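Notes from the Second Quarter With the Arm
25 Sep 2025
Filed under: work, automation

The arm at Bramwood has been on the evening reset since February. I write the task sheets for it, so most of what follows is about task sheets. A few people at other sites asked how the change went for staff, and I have put that in as well.

What the reset covers

Bramwood rents out furnished rooms to small teams. When a team leaves, somebody has to go through the furniture, take out what was left, and put back what belongs. Before the arm, that was two people on a late shift, with a cart and a paper list. The list had a line for each cabinet and a box to tick. The box said "clear." It did not say what clear meant, and each person on the shift had a different idea of it.

The arm runs on Plerex, the scheduling software we already used for room bookings. Plerex sends it a room and a sheet. The sheet breaks the job into steps, with a start state and an end state for each one. If the start state does not match what the camera reports, the step is held and a person gets a message.

Writing the sheets

I have 789 active sheets. Most are short. The long ones deal with drawers, as a drawer has to be opened, emptied, checked and closed, and each of those can go wrong separately. Drawer sheets also need a rule for the top of the cabinet. Dishes that belong to the room stay where they are. Trash inside a drawer goes out. In the first version I wrote one rule for "items," and the arm's planner treated a bowl and a can as the same class of thing. It took me two days to split the rule and another week to fix the sheets that depended on it.

The current drawer sheet reads in this order:

1. Confirm the top. A bowl on the top is left in place and does not hold the step.

2. Open the lower drawer by the knob and move the gripper clear of the front panel.

3. Open the fingers and approach the can from its free side. A crushed can does not have a standard width, so the grip is set from the camera and no stored value is used.

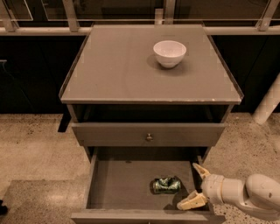

4. Lift, clear the drawer walls, and release over the bin.

5. Look at the drawer floor again. Marks on the panel are logged and left for a person.

6. Close the drawer. Repeat for the upper drawer if the sheet calls for it.

Step 3 accounts for most of the holds. A can that has been crushed and creased reflects light in odd directions, and the depth reading near a crease is poor. Damilola Isah, who runs the evening shift, suggested taking a second reading with the wrist turned slightly. That went into the sheets in revision 3 and cut the holds enough that we kept it. It adds time to each pick. I think the trade is fair, though the people who watch the throughput number do not all agree.

What changed for the shift

The late shift still has two people. Their hours are the same and the work inside them is different. One person handles holds from a tablet. The other does what the arm cannot: linens, windows, anything behind furniture, and the marks logged in step 5.

The tablet job was unpopular at first. It means waiting, then making a quick decision, then waiting again. Damilola now swaps the two roles at mid-shift, which I should have put in the original plan. She also asked that hold messages state the step number and the reason in plain words. The old messages gave a planner code. Code 2407, for example, meant the start state did not match, which covered everything from a closed drawer to a missing cabinet. Staff were walking to the room to find out what the message meant.

There was also a loss that I did not plan for. The people on the shift used to know the rooms well. They noticed a loose knob or a chipped edge and mentioned it. The arm reports only what a sheet asks about. I have added a line for knobs and a line for front edges, but I can only add lines for things I have thought of. For now, one of the two people walks every room once a week without a list.

Open items

The Badawi building is next. Its cabinets came from Nerkidus and have recessed pulls in place of knobs, so step 2 will need a new version. I would like the shift staff there to see the draft before it goes into Plerex. At Bramwood they saw it afterward, and much of the rework came from that.

Revision 4 of the drawer sheet is with Damilola for comment. The wording of step 5 is still open.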